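Illeo by Flirer – album review

I waited a long time for the second album of Flirer, and since September I have listened to it almost every day. The band comes from Stoludlow and is still only two people: Lorna Manalo sings and plays guitar, Ludger Hagedorn does the drums and all the keyboards.

Illeo has nine songs and lasts 37 minutes. The first one, "Bañez", is for me the best. It starts very quiet, only voice and one organ note, and then the drums come in so loud that I had to turn the volume down. Track 6 has the same idea but it is less strong, and the chorus repeats too many times.

The sound is rougher than on the debut – I like this, but the voice is sometimes hard to understand. The lyrics are printed inside the sleeve, so it is good to read along. The vinyl is limited to 400 copies and mine is number 473 in my collection, so I am not easy to impress. I recommend it, best on a slow Sunday with good headphones.
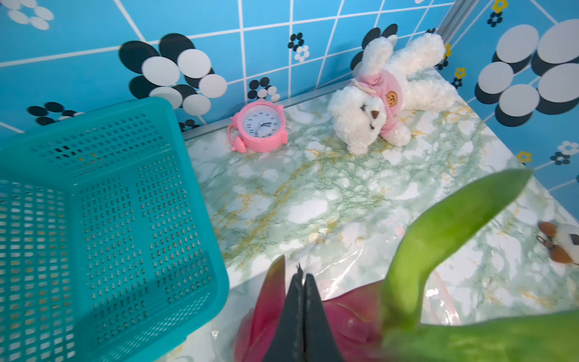

Teal basket and pink alarm clock on the marble-patterned tabletop.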